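Slide 9 - the foil problem

OK, so pause here. Ask who's had a planner hand back a perfect path and then seen the grasp score tank. (Hands go up, they always do!)

Tell the Wokari story, the short version. We logged 779 pick attempts, and shiny packaging was our worst class by a mile. The depth map gets holes wherever the foil glints, and the grasp sampler happily fills them with nonsense. Kenza's fix was 48 lines of Python - mask the glare, replan from a second viewpoint, move on.

Then the cables. Our collision model had the arm and the gripper but no cable loop, so plans near the bin wall looked safer than they were. Desta wrapped the loop in a fat capsule. Ugly, and I love it.

Leave the photo up while I take questions.
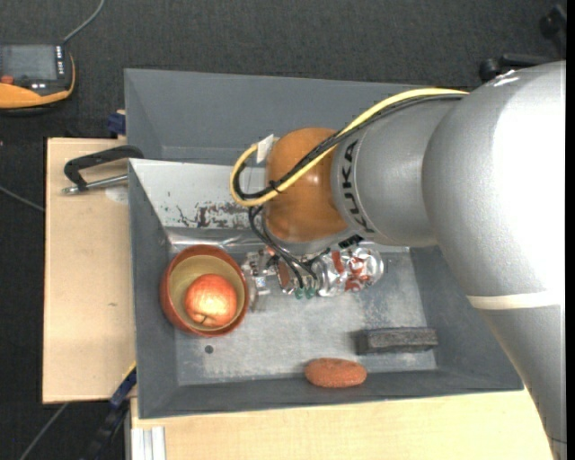

Photo: Fadwa Tazi / Oltow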